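**Sostby, February**

# Matos publishes good practice rules for gripper work near loose cables 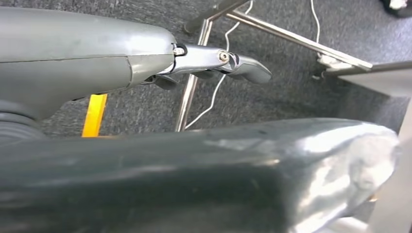 *Gripper with its fingers open, beside a metal tube frame and a white cable.*

Matos, the robot integrator from Sostby, has published a short set of rules for robot arms which work close to furniture, frames and hanging cables. The document has nine rules on two pages and is free for every workshop to use.

The rules were written after two months of trials at the company's site in Bosirport. In this period 908 runs were recorded and checked by the operators.

The most important rule concerns the approach. The fingers must be open before the arm comes near to a frame, and the speed must be reduced until the contact is made. Another rule asks the operator to look for loose cables before each run and to note their position in the log. Scuffs on the arm covers must also be written down.

"We wanted a text that a new operator can read in eight minutes," the company states. "It does not replace the safety standards, and it should be used together with them."

The partner workshop in Pornirwood will begin to use the rules in March. Comments from other users are welcome and can be sent to the Matos office in Sostby.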